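Leave the Chopsticks on the Table

By Randa Obeidat

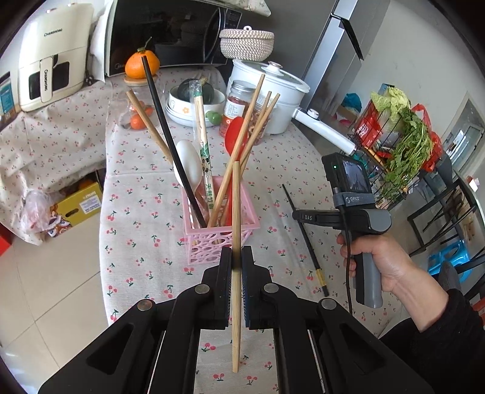
The case for the open basket

Most advice about small kitchens tells you to clear the table. Put the utensils in a drawer, put the drawer in order, and keep the eating surface bare until it is time to eat. I followed that advice for four years in an apartment on Gunitz Street, and I think it is wrong for any household that eats with chopsticks every day.

A pink plastic basket with holes in its sides does the job better. Ours holds wooden chopsticks, a white spoon, a red spoon, and usually a disposable pair still in its sleeve from a takeout order. It stands on the cherry-print tablecloth near the fruit. People sit down and take what they need. Setting the table stops being a chore because the table is already set.

The drawer had problems I got tired of. Chopsticks roll. They slide under the tray, and you find one of a pair in July and the other when you move out. Ours also came out of the dishwasher damp and went straight into a closed space, where the wooden ones started to smell. A basket with openwork sides lets air through. You still have to dry things before they go in, but a little leftover water does no harm.

What about matching?

My friend Wissam Sleiman disagrees with me on this. He keeps his in pairs, each pair in its own slot, in a bamboo box he ordered from a shop called Stera. It cost him 47 dollars. His argument is that a basket turns good chopsticks into a pile of singles, and he is partly right. Black ones end up beside wooden ones, and a patterned one gets left on the cloth while its partner is somewhere else.

I don't think this matters at a family meal. Two sticks close to the same length will pick up noodles. If you have a nice lacquered set, keep it in a box and bring it out for guests. For a Friday dinner of rice and leftovers, take any two that feel right in the hand.

The real objections

Dust is the serious one. Anything left in the open collects it, and a kitchen with a gas stove adds grease. I wash the basket itself once a week, in hot water with dish soap, and scrub the holes with an old toothbrush. Things we seldom use don't belong in it. If a spoon sits there untouched for two weeks, it goes back in the drawer.

The disposable pairs are the other objection. They pile up – every order from Geagea brings more than we asked for – and they crowd out the good ones. I allow one sleeve in the basket at a time. The rest go in the picnic bag, and I now tell the restaurant to leave them out.

Height is worth a thought too. A basket that is too light will tip when everyone's chopsticks lean the same way. Spread them around the rim, or put the spoons on the opposite side.

A table is for using. Fruit, a wooden board and a basket of utensils don't make it messy, and they leave plenty of room for plates. I would take that over a bare table and a drawer I have to dig through at six o'clock every evening.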